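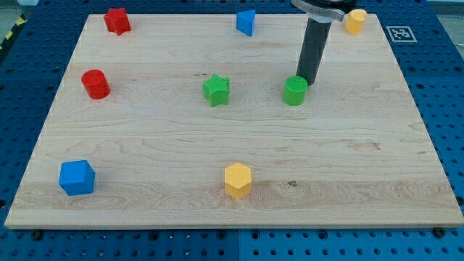

Rosbridge, a testing laboratory for industrial automation, has completed the first stage of a comparison program covering gripping tools for small robot arms. The program, carried out in January with the equipment maker Hanen, is intended to give buyers a common basis for choosing between tools that are usually sold on the strength of their makers' own tests. Each trial uses a set of colored blocks, among them stars, cylinders, a cube and a hexagonal prism, placed apart from one another on a flat wooden board. A square black-and-white marker lies on the table next to the board and gives the camera a fixed point of reference. The gripping tool approaches from above, pointing straight down.

Share this release (16)
Reading time: 3 min

Three tools were entered in the first stage: two from Hanen and one from Tahiri. Every tool was mounted on the same arm and run with the same controller settings. Laboratory staff recorded some 2000 attempts, of which 162 were set aside and repeated after a fault in the lighting was found. An attempt was scored as complete only when the block had been lifted, held and returned to the board without tipping over.

"Buyers ask us which gripper is best, and we have never been able to answer that question in one word," said Valeriano Lozano, head of testing at Rosbridge. "A tool that handles a cube well may do poorly with a star. We wanted a method that shows the difference plainly and that another laboratory can repeat."

Early results support that view. All three tools performed at a similar level on the cylinders and the cube. The star shapes separated them clearly, and the order of the tools changed again when the speed of the arm was raised. Rosbridge will not publish a ranking at this stage. Full tables, including the failed attempts, will be released once the second stage has been reviewed.

The second stage will look at controllers. The Rundesar controller, which was used throughout the first stage, will be compared with two other units while the gripping tool is kept the same. Camera height and lighting will also remain fixed - a point on which several outside reviewers had asked for more detail.

"We supplied our tools on the condition that the poor results would be printed along with the good ones," said Shaimaa Bouazza, product manager at Hanen. "Our own engineers have already changed the shape of one fingertip as a result of what they read in the first set of records."

Makers who wish to enter a tool in a later stage may apply to the Rosbridge testing office. Entries must fit the standard mounting plate used by the laboratory and must be supplied with a wiring diagram and one spare unit. There is no entry fee. Tools are returned at the end of testing, and each maker receives its own records before publication.

A written guide to the test method, 52 pages in length, is available from Rosbridge on request.

0 comments
Search news and releases Enter keyword Go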